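Home Courses Student Work Library Contact

Lunchtime Noise in the Clundgate Reading Room
Second-year project report, Building Studies

1. Why we chose this

The reading room at Clundgate is on the ground floor, between the canteen corridor and the bicycle yard. Students complain about it every year, mostly in August when the resit exams are on and the windows are open. Our group of four wanted to find out where the noise comes from and whether cheap changes would make any difference. We had a budget of 400 pounds and one term.

The room was refitted when the college took over the building from Timmermans, a carpet wholesaler. The old showroom ceiling was removed then and the concrete above was painted white. The floor is vinyl. There are two doors, both light hollow ones, and the one to the corridor does not close fully unless it is pushed.

2. Method

We borrowed a sound level meter from the physics store and took readings at five seats, at 10 in the morning, at noon and at 2 in the afternoon. Each reading lasted 60 seconds. We wrote down anything we heard during that time, such as trolleys, talking or chairs being moved. We also clapped a board together at one end of the room and recorded the echo on a laptop. We did not have proper software for reverberation time, so we only use those recordings to compare before and after.

A short paper questionnaire was left by the door. It asked where people usually sit, what disturbs them and whether they wear headphones. The first version had a mistake in the third question and had to be printed again -- those answers are left out.

3. What we found

Noon was the loudest time at every seat. The seats next to the corridor door were the worst, and the notes show that most of the peaks there were voices from the canteen queue. At the yard side the main problem was the metal gate, which is loud but does not happen often.
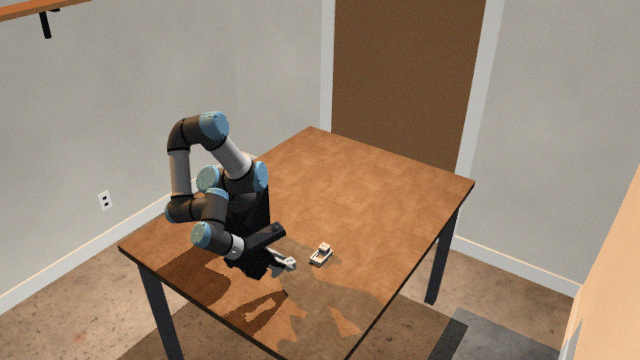
The questionnaire mostly agreed with the meter. People named talking in the corridor first and chair legs second. We had not expected the chairs to matter so much, but on vinyl they scrape badly, and the sound carries across the whole room with nothing soft to stop it.

4. Changes we tried

We fitted felt pads to all the chairs, put a brush strip along the bottom of the corridor door and adjusted the closer so that it shuts by itself. We also hung six offcuts of thick curtain felt from Civach on the back wall. A quote for a full acoustic ceiling from a firm in Rolalton came to 2000 pounds, which was far outside our budget.

After the changes the noon readings near the door were lower, though still higher than anywhere else in the room. The felt on the wall made the clap sound shorter on the recordings. Some of the chair pads came off within a fortnight. Glued pads would probably last longer than the stick-on ones we bought.

5. Problems with the work

We only measured during one part of the term, and the canteen was half closed for some of it. The meter had not been calibrated recently. The changes were all made in the same week, so we cannot say how much each one did. If we did it again we would start with the door, measure, and then go on to the chairs.

6. Recommendations

The queue should be moved to the other side of the corridor, which costs nothing. The college should replace the corridor door with a solid one when money allows. The felt can stay up for now -- it needs a fire certificate before it becomes permanent, and we have passed the paperwork from the supplier to the site office.

Clundgate College, Building Studies | Contact the department | Back to top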